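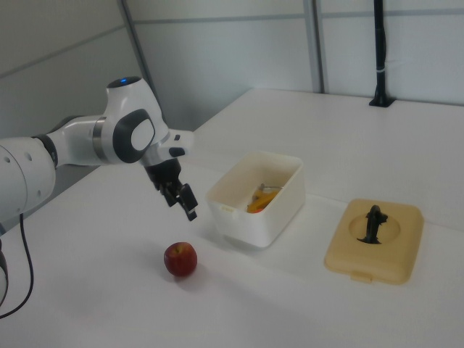

Two-finger gripper over the bench, fingers slightly open, with an apple, an open container and a lid on the table.

Rekura Bench Practice Kit
For shared tabletops with one collaborative arm

The Rekura kit started as a binder at our Stondcombe workshop, and we like it so much that we now pack it up for anyone who runs a small arm on a table. It holds the printed rules, the marking tape, the check cards and the wall chart we use ourselves. There is no software to install and nothing to bolt to the robot. If you can tape a line on a table, you can have it in use by lunch!

What's in the box

Bench rules booklet, 25 pages, spiral bound so it lies flat
Check cards, pack of 100
Two rolls of floor and table tape, one yellow, one black
Wall chart with the start and stop sequence
Blank risk assessment sheets, with one filled in so you can see how much detail is enough

How the rules work

The booklet follows the order of a working session. You begin with the card: emergency stop pressed and released, cables clear of the joints, gripper fingers tight, payload and tool settings matching what is mounted. Initial it and hang it on the hook. Then you tape the reach line at the farthest point the fingers can get to with the arm stretched out. People forget the fingers! Measuring to the flange and stopping there is the mistake we see most often, and it leaves you short by the length of the tool.

Next comes the table itself. Only the things in the task belong inside the line. Mugs, phones, screwdrivers and spare parts go outside it. Open containers get a fixed spot, and so do their lids, so the operator knows where each one should be before pressing start. Thin metal items such as spoons get their own page in the booklet, with a section on grip force and one on what to do after a drop (stop the arm first, every time, then reach in).

Speed has a page too. Our house rule is 10 percent for the first run of any new program and no more than 70 percent while anyone is standing at the bench. Those are our own bench numbers. Your risk assessment may call for lower ones, and the chart has a blank box where you write them in.

Standards

The booklet is a companion to ISO 10218 and ISO/TS 15066, and you will still want to read the documents themselves. Remember that the gripper and the objects it carries are part of the application you assess. A rounded arm holding a fork needs a fresh look at the fork. Zarmeena Ghumman wrote that chapter and it is my favorite in the whole booklet, very plain, with good drawings of pinch points between finger and table.

New in the April printing

Bigger type on the check cards. A page on cable loops near the base, which Irfan Gilani had been asking for since the first edition. The Tanoli and Dulell bench layouts are now on facing pages so you can compare them without flipping back and forth.

Sizes and refills

The chart fits a standard letter frame. Check cards can be ordered separately, and the tape is a common width, so any hardware store roll will do when ours runs out. Please copy the blank assessment sheets as often as you need.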